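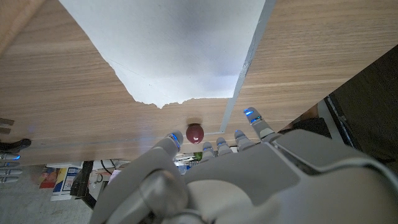 Step 4 starting position: hand open over the table, red ball between thumb and fingers.

4. Teaching the first grasp

By now you've got the hand bolted on, the wrist camera talking to the Otby board, and the little blue lights on the fingertips lit. If any of them are still dark, go back to section 3 and reseat the ribbon cable (mine took three tries, so don't feel bad). I do all of this at the Workport shared shop, but any solid table will do.

1. Put the ball on the table where the arm can reach it without stretching. I like a small, dark red one on light wood, which the camera picks up really well.

2. Open the Itatum panel and hit Home. Wait for the beep before you touch anything!

3. Set finger speed to 300. The slider goes a lot higher, and you'll be tempted, but leave it alone for now.

4. Jog the wrist down until the ball sits between the thumb tip and the fingers, like in the photo. Go slow for the last bit. If you bump the ball, back off, put it where it was and try again.

5. Press Save Pose and type in a name you'll recognize later. I have a whole folder of poses called "test" and I regret every one of them.

6. Click Close, Soft. The thumb moves first, then the fingers. The grip reading should climb and settle; on my build it stops at 473.

7. Lift 18 mm, hold, lower, open. Run that loop a few times before you go any higher.

Note: A shiny ball throws a highlight that can confuse the tracker. If the green outline in the panel jumps around, dim the overhead lights or drop the exposure one notch.

Note: The El Fassi grip file that comes with the download was tuned on a foam block. Use it as a starting point, then save your own copy.

CAUTION: Keep your own fingers out of there while Close is active. Soft mode still pinches.

CAUTION: Check the cables under the table before every session and make sure the arm can't snag one on its way back to Home. I lost a connector that way in October and the replacement took forever to show up.

Once the loop runs clean, go on to section 5 and set up the second hand.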